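발표자 노트: 인체공학이라는 말을 얼마나 믿어야 하나
사내 점심 세미나, 2020년 9월 30일 수요일

슬라이드 1. 제목

인사는 짧게. 제가 인체공학 전문가가 아니라는 말부터 할 것. 구매팀에서 견적서를 오래 읽은 사람이고, 오늘 이야기도 견적서 읽는 사람의 이야기라고 밝힌다.

첫 질문 던지기: 지금 앉아 계신 의자, 마지막으로 조절한 게 언제입니까? (대답을 기다릴 것. 지난번 리허설 때 너무 빨리 넘어갔음.)

슬라이드 2. "인체공학적"이라는 단어

카탈로그에서 이 단어가 무슨 뜻으로 쓰이는지 물어보면 영업 담당자마다 답이 다르다. 허리 받침이 있다는 뜻일 때도 있고, 등판이 그물이라는 뜻일 때도 있고, 그냥 비싸다는 뜻일 때도 있다. 제가 받아 본 제안서에서는 쓰레기통에도 붙어 있었다. 웃음이 나오면 잠깐 쉬고, 안 나오면 그냥 넘어간다.

강조할 점: 단어가 거짓말이라는 주장은 아니다. 확인할 방법을 같이 주지 않는 단어라는 주장이다. 질의응답 때 이 부분을 꼭 오해하는 분이 있으니 두 번 말할 것.

슬라이드 3. Bamstead 사무실 설문

작년 11월에 의자를 바꾼 Bamstead 지점 이야기. 직원 87명에게 물었고 41명이 답했다. 보고서 요약에는 "만족도가 크게 올랐다"고만 적혀 있다. 응답하지 않은 사람들은 어디로 갔나? 불만이 없어서 안 썼는지, 설문 자체가 귀찮았는지 알 길이 없다.

게다가 같은 시기에 조명도 바꾸고 자리 배치도 바꿨다. 허리가 덜 아픈 게 의자 덕인지 창가로 옮긴 덕인지 이 자료로는 구분이 안 된다. Hacer Bayram 씨가 원자료를 보내 주셨으니 감사 인사를 하고, 비판은 요약본을 향한 것이라고 분명히 해 둘 것.

슬라이드 4. 조절 기능이 많으면 좋은가

Pritik 제안서에서는 조절 기능의 개수를 점수로 환산했다. 많을수록 높은 점수. 그런데 쓰는 사람이 그 기능을 찾을 수 있는지는 평가 항목에 없다. 설명서는 보통 첫날 상자와 함께 버려진다. 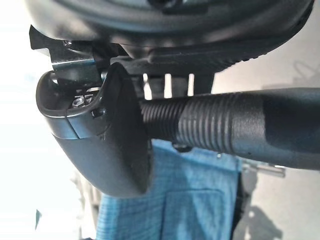
사무용 의자의 좌판 아래쪽. 조절 기능을 이야기할 때는 이쪽도 봐야 한다.

앉아 있는 사람의 눈에는 좌판 밑이 안 들어온다. 손으로 더듬다가 엉뚱한 것을 당기고, 등판이 확 넘어가면 놀라서 다시는 안 만진다. 제 경우가 그랬다. 이 일화는 짧게만 하고, 길어지면 버릴 것.

여기서 나올 반론: "교육을 하면 되지 않느냐." 좋다, 그런데 그 교육 시간은 견적 어디에 들어 있나. Faraji Biwott 씨가 지난 회의에서 정확히 이 질문을 했고 아직 답을 못 받았다.

슬라이드 5. 서서 일하는 책상도 마찬가지

높이 조절 책상 얘기는 의자보다 더 조심스럽게 꺼낸다. 청중 중에 쓰는 분이 많고 애정도 깊다. 제 의심은 제품보다 제안서의 계산 쪽에 있다.

Ama 제안서의 계산: 대당 추가 비용 275유로, 회수 기간 4개월. 회수 근거는 "생산성 향상"인데, 무엇을 쟀는지 각주가 없다. 전화로 물었더니 내부 자료라고 했다. 내부 자료라면 안 믿겠다는 말까지는 하지 않겠다. 다만 우리 예산안에 그 숫자를 그대로 옮겨 적지는 말자는 것이다.

또 하나, 첫 주에 서서 일하는 사람과 반년 뒤에도 서서 일하는 사람은 다르다. 시범 운영을 짧게 하면 첫 주의 흥분만 재게 된다.

슬라이드 6. 그럼 뭘 물어야 하나

화면에는 질문만 띄우고 읽지 않는다. 말로는 아래 정도만.

누가 측정했습니까. 비교 대상이 있었습니까. 중간에 다른 것도 바뀌었습니까. 응답하지 않은 사람은 몇 명입니까. 조절법을 모르는 사람이 앉아도 그 효과가 납니까.

마지막 질문에 제대로 답한 업체를 저는 아직 못 만났다. Requena 쪽에서 비슷한 자료가 있다고는 했는데, 발표 전까지 안 오면 이 문장은 그대로 둔다.

슬라이드 7. 제가 틀렸을 수 있는 부분

여기는 빼지 말 것. Nermin Çetinkaya 씨가 초안을 읽고 "너무 의심만 한다"고 적어 주셨다. 일리가 있다. 오래된 의자가 삐걱거리고 기울어 있으면 연구 결과를 기다릴 것 없이 바꾸는 게 맞다. 허리가 아픈 동료에게 표본 크기 이야기를 하는 것도 도리가 아니다. 제 불만은 한꺼번에 전부 바꾸자는 제안에만 해당한다.

질의응답 대비

"그래서 어떤 의자를 추천하느냐"는 질문이 반드시 나온다. 추천하지 않는다. 일주일 동안 앉아 보고 반품할 수 있는 조건을 먼저 받아 오라고 답한다.

짐볼 질문이 나오면 Doğukan Taşdemir 씨에게 넘긴다. 본인이 직접 써 봤다고 함.

시간이 남으면 모니터 받침대 얘기, 모자라면 슬라이드 5의 마지막 문단을 뺀다. 회의실 반납 시간 확인할 것.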